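## Staltach: is the shared lives rule in co-op a good idea?

### oceane_l

Hello all. I finished Staltach alone last month and I liked it very much, so I started again in co-op with my sister and two cousins. Now I am not sure if the game is good or if we are bad.

For people who do not know it: Staltach is the platform game from Pimolard where you play a small lamp that walks. Alone you have your own lives and it is quite generous. In co-op, all the players take from one common stock of six lives. When the stock is empty, the whole group goes back to the start of the level, also the players who did nothing wrong.

In the first levels this is fine. In the Tiwari world, with the turning bridges, it is terrible. My youngest cousin falls a lot. After the third time everybody is looking at him and he does not want to play any more. I looked in the options and I found no way to change it.

Do you play with this rule as it is? Did anybody find a good method for mixed groups?

### brickhopper

The rule is the game. Take it away and co-op becomes four people running to the right and not looking at each other. I remember the bridges in Tiwari very well, and the reason I remember them is that we had to stop and talk. "You go, I hold the switch, now jump." With free lives we would just jump until one of us arrives.

Give your cousin the switch job. It is the safest position.

### oceane_l

We tried the switch job. He was bored, and then he walked off the platform to see what was under it.

### tall_margin

I don't agree with brickhopper. I have played this with adults who never touch a controller and it is the same problem as with children. The person who needs the most practice is the person who gets the least, because the others say "wait here, we will do it for you". The lives are shared but the fun is not shared at all.

Also the checkpoint lamps do not give back lives in co-op. In the solo game they do. I think this was forgotten by Pimolard and it is not a design decision, whatever the fans say.

### brickhopper

It was not forgotten. It is written in the manual, on the page for multiplayer: "The light you spend is gone." You may dislike it but it is on purpose.

### tall_margin

One sentence with a nice sound in a manual proves nothing to me. The same manual says you can change the colour of your lamp in the menu, and you can't.

### brickhopper

You can change it. Hold the jump button while you choose your lamp.

### tall_margin

All right, I tried it and it works. I am still right about the checkpoints.

### urmila_g

Hello Océane, I am organising games evenings with my neighbours and Staltach is on the table quite often, so maybe I can help. I am Urmila Gautam, some of you know me from the thread about old pads.

We play with house rules. They need no patch and no changes to the console, only that everybody agrees before you start. I write them in the order we do them:

1. Choose the level before you choose the players. There are 21 levels and not all of them are kind to beginners. The garden ones are good. The bridges in Tiwari should wait, also the level with the wind.

2. Play each level once as a "walk". In the walk, nobody cares about the lives. You go, you fall, you look where things are. When the stock is empty the walk is over and you start properly.

3. Write each name on a small paper and draw one from a cup. This person is the leader of the level and decides who goes first at each difficult place. It is important that it is drawn. If you choose, it is always the best player, and then he is the boss for the whole evening.

4. Put the phones and the other small things in a basket before you begin. With us the biggest cause of falling was a person who looked at a message. I took a plain mesh one and a plain plastic cup, nothing special.

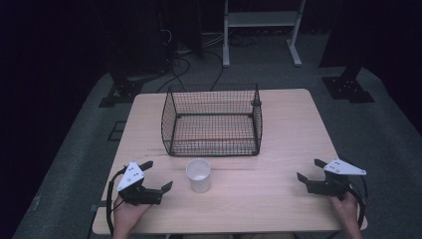
5. The leader can stop the game at any moment. We use the pause button and we wait until everybody says yes. In the wind level this is almost necessary, the gusts come roughly every 20 seconds and people forget to count.

6. If the same person falls two times at the same place, he or she gives the controller to a neighbour for this jump only, and takes it back on the other side. It is for everybody, also for good players. I have given mine away many times at the second bridge.

With these rules the shared lives are not a problem for us. I would even say I like them now. But it needed some evenings before the group was calm.

### oceane_l

Thank you Urmila, this is very helpful. I did not think of the walk. I believe it will help my cousin a lot, he is curious and he wants to look at everything before he does anything.

A question on rule six. Does the person not feel bad when he must give the controller away?

### urmila_g

In the beginning, a little. This is why it must happen to the good players too. One evening I fell on purpose so that I could pass my controller, and after that it was normal. Please do not tell my neighbours.

### fennimore_b

Nice list, but I would drop the pause rule. We tried something like this and a level which takes a few minutes took half the evening. The music starts again from the beginning every time you come out of pause, and by the end I could not hear those first notes without getting angry.

### urmila_g

You can lower the music in the sound menu and keep the effects. The gusts have their own sound, so you lose nothing important. But yes, with a nervous leader it can be slow. We had one who paused at a ladder.

### tall_margin

So we have now six house rules to repair one bad rule. I say this with respect for Urmila, the list is good and I will steal the cup. But a game should not need it.

Has anybody here tried the Zillstead patch? It gives back one life at each checkpoint in co-op and leaves everything else as it was. I installed it in the spring and I had no crash. It is only for the computer version.

### brickhopper

I tried it. The first half of the game is better with it, I admit this. The last levels become too easy. There is a checkpoint directly before the final door, so you always arrive there with something in the stock, and all the tension is gone. The final door without the patch is one of the best moments I had with this game. My brother stood up from the sofa.

### tall_margin

Then switch the patch off for the last world. It is one line in the settings file.

### brickhopper

Or play it properly from the start and be ready for the last world when you arrive.

### fennimore_b

You two had this same discussion about the time limit in the first Pimolard game. I can find the thread if you want.

### tall_margin

Please don't.

### quietpixel

New here, sorry if the question was already answered. Does the number of lives change with the number of players? With two players we also had six and I found it very comfortable.

### fennimore_b

No, it is the same for two, three or four. This is the part that I find really strange. Two people have three lives each, if you like to calculate it like that, and a full group has not even two. I would have understood a bigger stock for a bigger group.

### brickhopper

But a bigger group can also hold more switches at the same time. In the bridges with two players you must run back for the second switch, and this is where we lost everything. With a full group one person stays at each switch and nobody has to run.

### fennimore_b

True for the bridges. For the wind it helps nothing, there are no switches. More people is only more people who can be blown away.

### oceane_l

We are on the console, so no patch for us. But I come back with news, we played again yesterday evening and used most of Urmila's rules.

The walk was a big success. My cousin found a hidden room in the third garden level, behind the waterfall, which I had missed in my complete solo game. He was very proud. The draw from the cup gave us my sister as leader two times in a row and there were some complaints, so next time I will take the name out after it was drawn.

We did not use the passing of the controller. My other cousin refused. He says a fall is a fall and he wants to do his own jumps. He emptied the stock alone at the second bridge, and then we went to eat.

### brickhopper

I like this cousin.

### urmila_g

I am happy that it worked! For the second bridge, tell him to jump when the red end is pointing down and not when it is flat. It looks too early but the lamp has a long jump when it comes from standing. From running it is shorter, I don't know why.

### tall_margin

Because the running jump is broken. I will open another thread for that.

### quietpixel

Where is the waterfall room exactly? I am in the third garden now and I see two waterfalls.

### oceane_l

The left one, the small one. You must crouch, and you need a second player to stand on the stone outside or it closes.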